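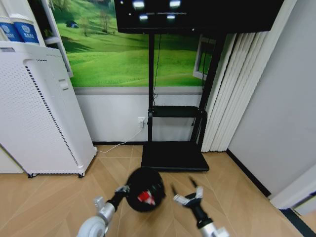
Section 4: Recording a Show and Managing Your Episodes

Complete the channel scan in Section 3 before you start. The Veline recorder cannot schedule anything until the program guide has loaded, and the first load can take 25 minutes.

4.1 Recording a single episode

1. Press GUIDE on the remote.
2. Move to the show you want and press OK.
3. Select Record Once. A red dot appears next to the title.
4. Press EXIT to go back to live TV.

Note: If the show has already started, the recorder saves it from the moment you press OK. The part you missed is not saved.

4.2 Recording a whole season

1. Find any episode of the show in the guide and press OK.
2. Select Record Season.
3. Choose New Episodes Only or All Episodes. Shows that air several nights a week fill the drive quickly under All Episodes.
4. Set Keep At Most to the number of episodes you want to store. The factory setting is 9.
5. Select Save.

When the limit is reached, the oldest episode is erased to make room for the next one. To protect an episode, highlight it in My Shows and press the yellow button. A lock symbol is displayed.

4.3 Live finales and shows that run long

Live votes and finales often go past their listed end time. The recorder follows the guide and stops when the guide says the show is over.

1. Open My Shows and select Scheduled.
2. Highlight the show and press OK.
3. Select End Time, then Add Minutes.
4. Enter the extra time using the number keys. The longest recording the unit accepts is 105 minutes past the listed end.
5. Select Save.

Caution: Extra time may overlap with another recording. The Veline has two tuners. If a third recording is due to start while both are in use, it is dropped and a message is shown in the Scheduled list.

4.4 Hiding results

Turn on Hide Results if you watch competition shows after they air. Go to Settings, Display, Hide Results and choose On. Episode descriptions and preview pictures are then hidden until you have played the episode to the end. Titles are still shown, and some networks put the outcome in the title.

4.5 If a recording is missing

Check the Scheduled list first for a conflict message. If there is none, open Settings, System, Log and look for code 3000. This code means the guide data was out of date when the show aired. Select Update Guide Now and leave the unit switched on until the update finishes.

Caution: Do not unplug the recorder during a guide update.

Section revised July 5, 2022. Text: Kaisu Laaksonen. Checked on software for the Veline and Veline Skulton models.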